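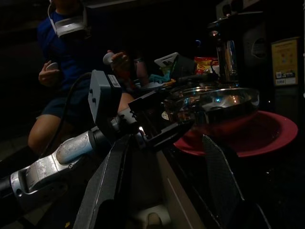
A white headset and a controller in each hand.

Call for participants: were you an election observer or a ceasefire monitor?

I'm looking for people who once packed a bag, flew somewhere difficult and spent weeks watching other people try to stop fighting or start voting. If that was you, I'd love to record your story. I run the Madigan recordings, a spoken history of ordinary people from this part of the country who went abroad to observe elections and monitor truces, and we're opening our second round of interviews in August.

I should say what I mean by ordinary. I don't mean ambassadors or generals, who have mostly written their books already (some of them several times). I mean the teacher from Tronoddale who took unpaid leave to sit in a polling station in a school gym, or the retired police sergeant who drove up and down the same bad road for months writing down who was parked where. Interpreters count. So do drivers, radio operators, medics and the person who stayed in the office in the capital and typed up everyone's reports at midnight. If you wore the waistcoat, or washed it for somebody who did, please get in touch.

I did this work myself for a few years, long enough to know how badly it gets remembered. The final statement comes out, somebody reads it to the cameras, and all the odd, useful detail goes home in people's heads. I still think about a ballot box we watched all night by candlelight while the man guarding it taught me a card game I've never managed to explain to anyone since. You won't find that in the report! I want those nights on tape, and I want the arguments too: whether we should have been there at all, whether anyone listened to us, what we missed.

Who can take part

You'll need to be 18 or over and to have spent time on at least one mission outside the UK, paid or unpaid, in any decade. It doesn't matter who sent you. It doesn't matter if the election was a mess or the truce fell apart the week after you left, and in fact I'm rather short of those. We have plenty of people who were there when it all came good and not nearly enough who were there when it didn't.

You don't need to live nearby either. Most of the first round came from Tronoddale and Kirkville, simply because that's where I put the posters up, but I can travel a fair way by train and I'll happily talk on the phone first to see if we get on.

I'd particularly like to hear from people who came to live here from a country that was being observed. What was it like to have a stranger with a clipboard standing in your village hall? We've recorded hardly anyone from that side of the table, and I think the collection is lopsided without them. Interviews can be in your first language and we'll pay for a proper interpreter. Just tell me when you write.

What's involved

There are 16 places in this round. Each person does 2 sessions, usually a week or so apart, and each one lasts about 60 minutes. The first is you telling it your way, in whatever order it comes out. The second is me asking about all the things I lay awake wondering about after the first. People tell me the second one is more fun, although you might want a biscuit halfway through.

Nothing to prepare, but do dig out whatever you've kept. Diaries, maps, accreditation badges, a menu with phone numbers on the back, that hat. Objects are wonderful for getting people talking, and I've had a whole session come out of one laminated pass. I won't take anything away unless you ask me to, and then you'll get a signed receipt for it.

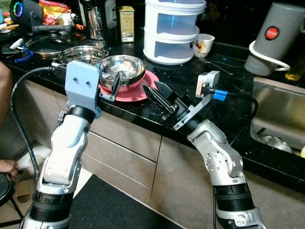 You choose where we record. A quiet room is best, and I can book one at the Flornier Centre in Kirkville if you'd like to get out of the house, but most people pick their own home and most of those pick the kitchen. Kitchens are lovely to talk in and awful to record in. Switch the fridge off at the wall if you can bear to (I'll remind you to put it back on, I've learnt that one the hard way). Find me a bit of clear worktop for the recorder, dark, pale, any sort you like, and if there's a thick black cable hanging in a loop towards the floor like the one in the picture, please tuck it out of my path, as I carry everything in two bags and never look down.

Payment and expenses

You'll get £60 for taking part, paid after the second session by bank transfer or cheque. Bus and train fares are on top, and so is a taxi if you have trouble getting about. If you look after someone and need cover for the time you're with me, tell me the cost beforehand and I'll sort it. The money comes from a small grant and doesn't depend on what you say or how long you say it for.

What happens to your recording

You get a copy first, along with a typed version, and you have a month to go through it. Cross out anything you like. You can change names, close a section for years, or close the lot. Some of you will have signed confidentiality papers when you went, so have a look at what you agreed to before we start, and if you're not sure, we'll talk round it. I'm also very careful about the safety of local staff and people still living in the places you describe. If a story could point to somebody who might be harmed by it, it stays shut, however good it is.

After that the recordings go into the Madigan collection, where anyone can book in to listen. Short clips may be used in school talks, but only if you've ticked that box on the form. You can change your mind about the clips at any time afterwards and I'll take yours out.

A word about the hard stuff. Some people saw dreadful things on these missions and some came home feeling guilty that they'd seen nothing and done nothing. Either can creep up on you when you start talking. We can stop whenever you want, for five minutes or for good, and you'll still be paid. I'm not a counsellor and won't pretend to be one, but I can give you the number of somebody who is.

How to apply

Send me a few lines, by post or through the contact form on the Madigan page, with where you went, what your job was and one thing you remember eating. (The food question is serious. It tells me far more than a CV does.) Please add the best time of day to ring you. I'm usually at my desk from 10am until the middle of the afternoon, and I answer everyone, even if it takes me a little while.

If more people write than I have places for, I'll choose with an eye to getting a good spread of countries, jobs and decades, and I'll keep the other names for the next round if you're happy with that. And if you're reading this thinking of your aunt, or the chap two doors down who goes quiet when the news is on, do print it off and pass it over the fence. Large print copies are available from me or from the front desk at the Flornier Centre.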